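Comow Table Kit – Set-up Guide
Section 4: The practice table
Last updated: December

Grippers open, food items on the mat:
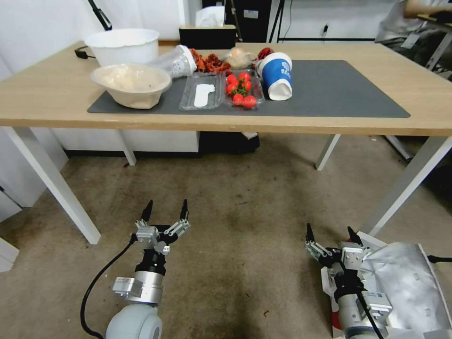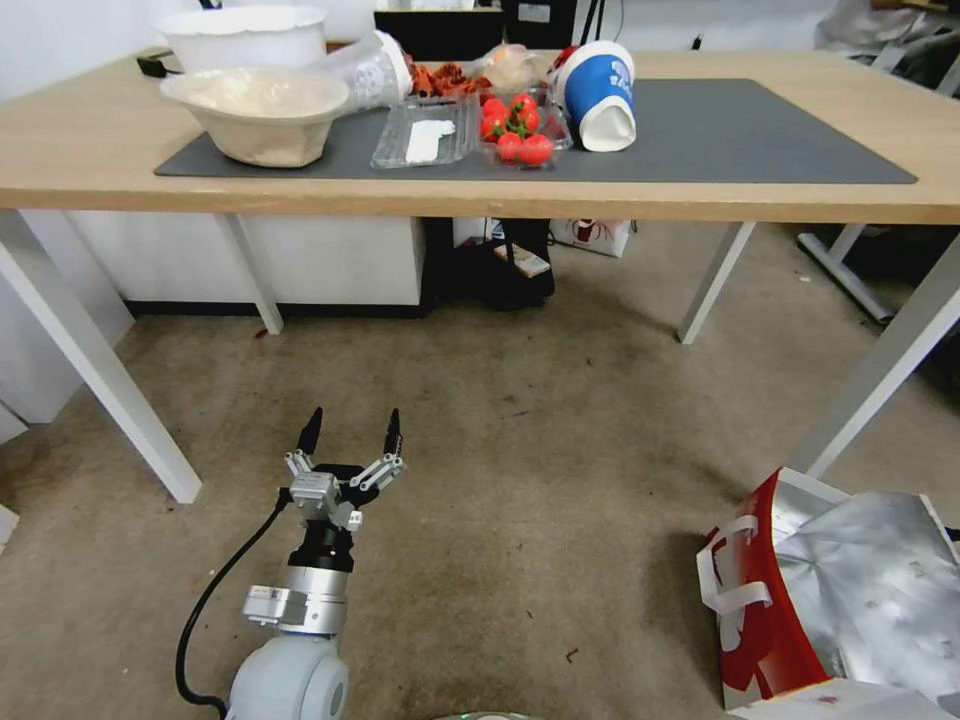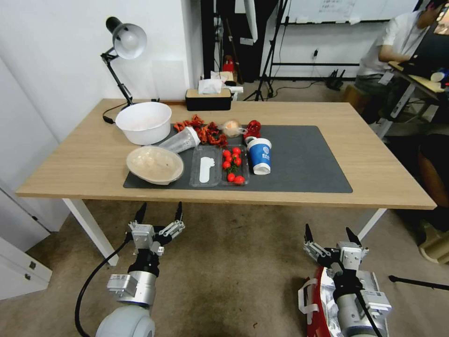
By Igor Sýkora, set-up writer

Now the fun part – the arms get to work on real clutter!

1. Park both arms and open the grippers.
2. Lay the dark mat on the table and smooth it down.
3. Put out cherry tomatoes, dried chilies, a bowl and a paper cup. Tip the clear cup on its side.
4. Choose Flitcombe mode and set grip force to 23.

Note: Start with the cup. It's a great first pick!

Caution: Tomatoes bruise above 200. Keep hands off the mat until the arms are parked again.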